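Minutes of the data collection meeting, Plokomura project
Date: 2022-11-15
Present: Fongchan Srithong (chair), Gyula Lengyel (minutes), operators of the first group, one guest from Solheim
Excused: Vesard office

1. Previous minutes
Accepted with one correction. The cloth tasks belong to Cliltus and not to Vesard.

2. State of the collection
Fongchan reported that 230 demonstrations with the hand-held grippers are now uploaded. Of these, 54 were rejected at the check, mostly for the reason that the markers on the cubes were lost during fast turning of the wrist. The operators asked to see the rejected ones. Fongchan will put them in the shared folder.

3. Soft objects
The group discussed the knitted hat task. Gyula finds that the examples are too similar, as the hat is always laid near the middle of the table and the operator begins from the same side. The guest from Solheim said that their model learned the position of the table better than the hat.
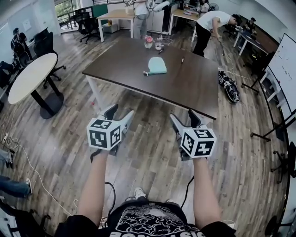

It was agreed that the starting place of the hat shall be changed after every 3 demonstrations, and that the small things at the far side of the table may stay, but must also be moved from time to time. One operator asked if folding should be recorded together with picking up. Decision: no, folding is a separate task and gets its own name in the list.

4. Cables
Gyula reminded everybody that cables on the floor are to be put along the wall before recording begins. The gripper cables are a different matter - longer ones are wished, but there is no budget until December.

5. Next target
100 accepted demonstrations of the hat task, before any new object is started. The guest asked for gloves as next object. Left open.

6. Other
The naming of files is still not the same in both groups. Gyula will send the rule again.

Minutes written by G. Lengyel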